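How to Save Plastic Bottle Caps Without Filling a Closet With Them

Posted by Ehsan Ansari, Jan 26, 2021

Every craft site I read says bottle caps are free material. They are free the way a stray cat is free. I have kept caps since a drop-off bin opened at the Skevedum store in Clistcombe, and most of the advice I started with was wrong, or at least written by people who had never opened a bag of milk caps in March after a winter in the garage.

What follows is the method I use now. It is dull and it works.

Before you start

Find out who will take them. Call and ask. Plenty of places had a cap drive once and left the poster up. Ask which plastics they accept, whether colors have to be separated, and whether there is a minimum amount. The first place I called wanted 2,000 at a time. If you drink one bottle of soda a week, do the math before you buy a bin.

If no one near you takes loose caps, screw them back on the empty bottles, if your recycler allows it, and stop reading. You have saved yourself a hobby.

Step 1. Rinse the same day

Run the cap under warm water as soon as the bottle is empty. Juice and milk dry into the threads and then you need a brush. I have seen people recommend vinegar, baking soda, and an overnight soak. I tried all of it on a batch of milk caps and could not tell them from the ones I did with dish soap.

Step 2. Check for a liner

Turn the cap over and look inside. Some have a thin disk pressed into the top, often a softer plastic or foam. Pry it out with the tip of a butter knife, working away from your hand. If it won't budge in a few tries, throw the cap out. A cap is not worth a cut thumb.

Cut off any loose tamper ring while you are at it.

Step 3. Dry them open side down

Lay an old dish towel on the table and leave the caps overnight. A cap drying open side up holds a little pool of water at the bottom, and that is where the smell comes from. Stand them on edge and they roll.

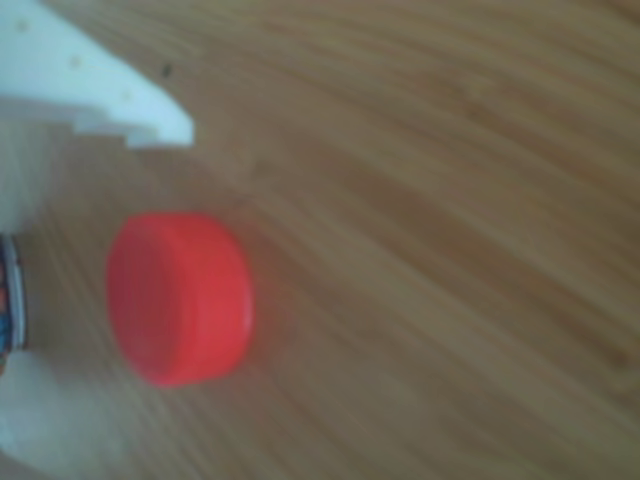
Can I mix screw caps with the flip-top lids from shampoo and ketchup?

Keep them apart until you have asked the place that takes them. Flip-tops are often made of more than one piece, and some programs turn away a whole bag over a handful of them.

Step 4. Sort, but not too much

Sort by color only if you are making something or the program asks for it. I spent a winter separating light blue from slightly lighter blue, and the bin at Skevedum takes them all together. For a mosaic or a kids' counting game, red, blue, green, white and "other" will do. Expect a lot of white.

Step 5. Pick a container that limits you

Use something small with a lid that closes. Mine holds almost 600 and when it is full, it goes. A big tote just postpones the trip, and caps weigh more than you would think once there are enough of them. Skip paper bags – the bottoms give out on the stairs.

Write the date you started on the lid. If a year goes by and the container is still half empty, take what you have to the bin and give the container a better job.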